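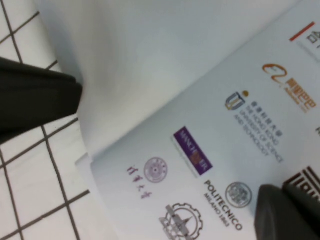 ## Questions about the welcome booklet

**What is the booklet, and do I need to bring mine?**
It's the printed program for the Gestport spring meeting, and yes, please do tuck it in your bag! You'll want it for the room plan and the evening bus times. If it stays home on the kitchen counter, the front desk at Skemoston Hall keeps 40 spares, and you're very welcome to one while they last.

**Why are there so many logos on one page?**
That's the page where we thank the companies and universities our speakers and partners come from. You'll spot Alibaba, Manchester and the Hong Kong University of Science and Technology there, along with others. We get asked every year whether a bigger logo means a bigger gift (it doesn't, the sizes depend on the artwork we're sent).

**Can I write in it?**
Please do. There's blank space inside for just that, and plenty of people come home with theirs full of phone numbers, train times and half a grocery list. A pencil or ballpoint works nicely. Felt tips may bleed a little.

**Mine won't stay open. Any tricks?**
New booklets are springy, we know. Lay yours on a table or a tiled counter, open it near the middle, and run your thumb gently down the fold, then do the same a few pages either side. Don't bend the covers all the way back or the pages may start to come away.

**Can my office order a stack?**
Certainly, as long as you ask before the end of May. Our printer, Lim, packs them in boxes of 100, and we can't split a box, I'm afraid. Last year we sent out 1,576 copies and still ran short, so early is better.

**There's a mistake in our logo. Who do I tell?**
Oh dear, sorry about that! Drop a note at the Cukov desk by the main stairs, with the page number and a line on what's wrong. We can't fix the printed copies, but the download gets corrected the same evening.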